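Prüfliste Simulationsabnahme, Greifplanung und Zellenmodell
Projekt Zerkside, Planer Kováčik, Simulator Jilby
Prüfer: Gareth Marsden, Firma Teteo
Stand: 1. Februar 2018

Status je Punkt: OK, offen oder abgelehnt. Kommentare bitte stehen lassen, auch die unfreundlichen.

1. Szenenmodell
1.1 Tisch, Sockel und Wände als Kollisionskörper geladen: OK
1.2 Ablageschale mit Rand modelliert, keine ebene Platte: OK
1.3 Sicherheitsabstand der Finger zu den Stapeln im Planer gesetzt: offen
Kommentar: Im Protokoll steht »Standardwert«. Welcher das ist, konnte mir niemand sagen. Bis der Wert in der Konfiguration steht, bleibt der Punkt offen. 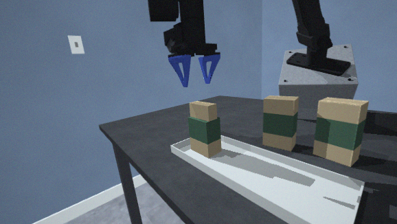

Reicht ein kollisionsfreier Lauf im Simulator als Nachweis für die Freigabe?
Für die Freigabe braucht es zusätzlich die Wiederholung mit verrauschten Objektposen und das vollständige Protokoll der verworfenen Bahnen. Ein einzelner sauberer Lauf belegt nur, dass diese eine Startlage funktioniert.

2. Wahrnehmung
2.1 Objektposen kommen aus der Erkennung und nicht aus dem Szenengraphen: abgelehnt
Kommentar: Der Testknoten liest die wahren Posen direkt aus dem Simulator. Damit prüfen wir den Planer unter Bedingungen, die es in der Zelle nie geben wird. Die Erfolgsquote im Bericht werte ich deshalb nicht.
2.2 Schatten und wechselndes Licht im Testsatz enthalten: OK, aber nur eine Lichtrichtung
2.3 Verhalten bei teilweise verdecktem Stapel dokumentiert: offen

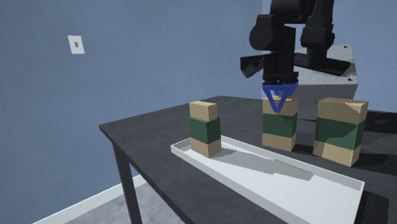
2.4 Zeitstempel von Bild und Gelenkstellung abgeglichen: offen
Kommentar: Vereinbart waren höchstens 100 ms Versatz. Gemessen wurde angeblich, eine Messreihe liegt nicht bei.

3. Planung
3.1 Zeitlimit pro Anfrage 800 ms, Abbruch sauber gemeldet: OK
3.2 371 Anfragen im Dauertest, alle im Log auffindbar: offen
Kommentar: Das Log endet nach fast 300 Einträgen. Die Erklärung mit dem vollen Puffer mag stimmen, nachgewiesen ist sie nicht.
3.3 Zufallsstartwert fest und protokolliert: OK
3.4 Anfahrt zwischen zwei benachbarten Stapeln mit geöffneten Fingern geprüft: offen
Kommentar: Mich interessiert der Abstand des ganzen Greifers, einschließlich Gehäuse. Kováčik gibt bisher nur den Abstand der Fingerspitzen aus.
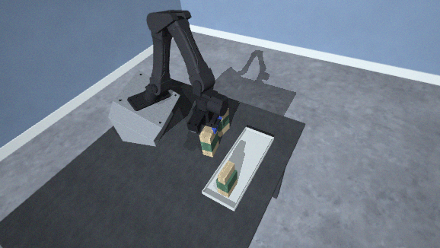

3.5 Rückzug nach abgebrochenem Griff: abgelehnt
Kommentar: Der Planer nimmt den kürzesten Weg im Gelenkraum. Wo der Ellbogen dabei bleibt, wird erst nachträglich geprüft. Bitte vor der Ausführung prüfen.

4. Regelung und Werkzeuge
4.1 Geschwindigkeitsgrenzen in Simulator und Steuerung identisch: OK, Dateien verglichen
4.2 Not-Halt unterbricht auch den laufenden Planungsauftrag: offen
4.3 Versionsstand von Jilby im Bericht genannt: OK

Ergebnis: keine Freigabe. Nachprüfung im März, vorher bitte 2.1 und 3.5 erledigen und das vollständige Log zu 3.2 schicken.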